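Robots that tidy up after you sound brilliant. Firms have been promising them since your grandparents were small, so when Edard held its open day on 23 October 2021, I went along with my arms folded.

## What was on show?

Two robot arms at a wooden table, with crumpled bits of paper scattered over it. Picking up a scrap of paper is easy for you. You learned it as a baby — and then you probably ate the paper.

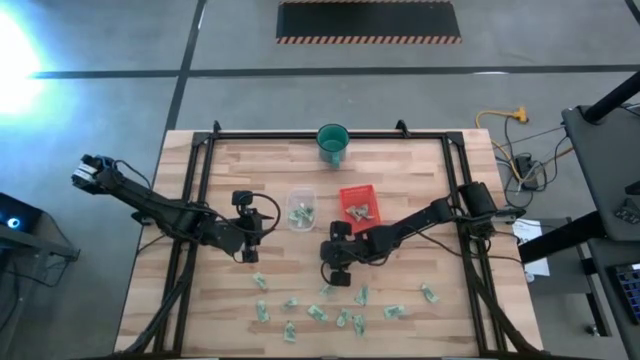
For a machine it's a hard job. Every crumpled bit is a different shape, and it can bend or slide when it's touched. A robot in a car factory meets the same metal part all day long. Paper isn't so polite.

The leaflet called the project Cestatus and said it would "change every home". Leaflets say things like that. I wanted to know how often the gripper (the robot's "hand") misses. The guide told us that on a good morning it gets 31 pieces before lunch. I could do that before my toast was ready. 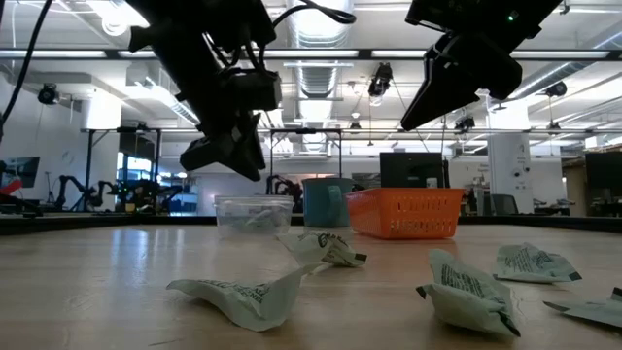 ## Is it clever?

It depends what you mean. A robot can get good at one job on one table and still be hopeless at the next one. Ask what happens if you swap the table, turn off the lights or let a cat in. I did ask, and the answer was "we haven't tried the cat". 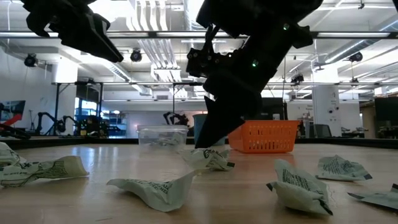 Flosard, aged 12, thought I was being unfair, and wrote to say that babies miss things 100 times too and we don't call them useless. Fair enough. But babies don't come with leaflets.

The next open day is in November, at Eide. I'll be asking about the cat again.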